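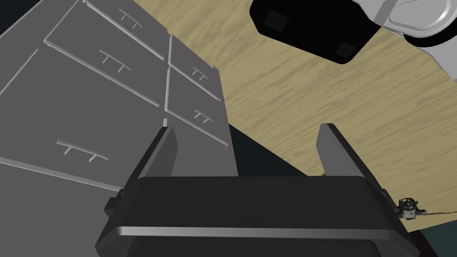

POSTVILLE, December

Print | E-mail this page

Bring us your family recipes (and the stories stuck to them)

Do you have a card in your grandmother's handwriting with a butter stain over the one measurement you need? Then we would dearly love to hear from you! The Civia Community Kitchen is putting together its second neighborhood cookbook, and we are looking for home cooks of every age and level to take part.

The first book came out of a conversation over a pot of groundnut soup, and it grew a good deal bigger than any of us planned. We ended up with 831 recipes sent in, far more than we could print, and people still stop me at the grocery store to argue over the cornbread. This time we want fewer dishes and longer stories: who taught you, what you change when company comes, what your brother always gets wrong.

If you join in, we will ask you to share up to 3 recipes, cook one of them with us at the Courtois Street kitchen, and sit down for a recorded chat of an hour or so (bring a friend along if you feel shy, plenty of people do). Cooking sessions start at 6 in the evening and run for two hours. We buy the ingredients, and you go home with the leftovers and, when it is ready, a free copy of the book.

You don't need to write well or cook fancy. Recipes in any language are welcome, and we can help with translating and typing. We are especially short on breads, pickles and anything you would make for a sick child. Cooks from over in Clandura are welcome too, since half of you shop here anyway!

To sign up, leave your name, a phone number and the name of your dish at the front desk, or mail us a note marked "Cookbook" by the end of the month. Please send copies and keep your originals safe at home.

Esi Boateng
Cookbook editor, Civia Community Kitchen

2 comments | 6 shares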